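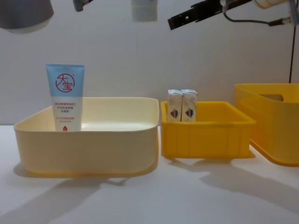 Dralley Household Guides, Issue 3, page 100

Storing Dry Goods in Plastic Containers

Flour, rice, oats and dried beans keep well at home when they are protected from moisture, light and insects. This guide sets out the method taught in the Dralley pantry course and applies to ordinary kitchens without a separate larder.

Choosing containers

Select containers sold for use with food. The lid should close evenly on all sides and should not rock when pressed at one corner. Straight-sided containers use shelf space better than round ones, although round ones are easier to scoop from. A container holding 900 grams of rice suits most households of two or three people.

Before first use, wash each container and lid in warm, soapy water, rinse, and leave them open overnight. Moisture trapped under the rim is the most common cause of spoiled flour.

Filling

1. Check the goods for webbing, small holes in the packaging or a stale smell. Discard anything doubtful.
2. Pour slowly, stopping a finger's width below the rim.
3. Tap the container lightly on the counter to settle the contents.
4. Wipe the rim with a dry cloth and close the lid. 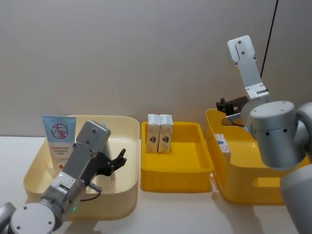
5. Write the name of the item and the date of filling on a strip of tape. Place the tape on the body of the container, as lids are easily exchanged.

Brown rice and whole-grain flour contain more oil than the white kinds and turn sooner. Buy these in small amounts — 400 grams at a time is sensible — and keep them in the refrigerator during July and other warm months.

Refilling

Do not pour new goods on top of old. Empty the remainder into a bowl, wash and dry the container, add the new supply, and use the bowl first. Readers who follow the Steinbach shelf plan should return refilled containers to the back of the row.

Stained plastic may be soaked in water with a spoonful of baking soda. Replace any container that has cracked or that holds a smell after washing.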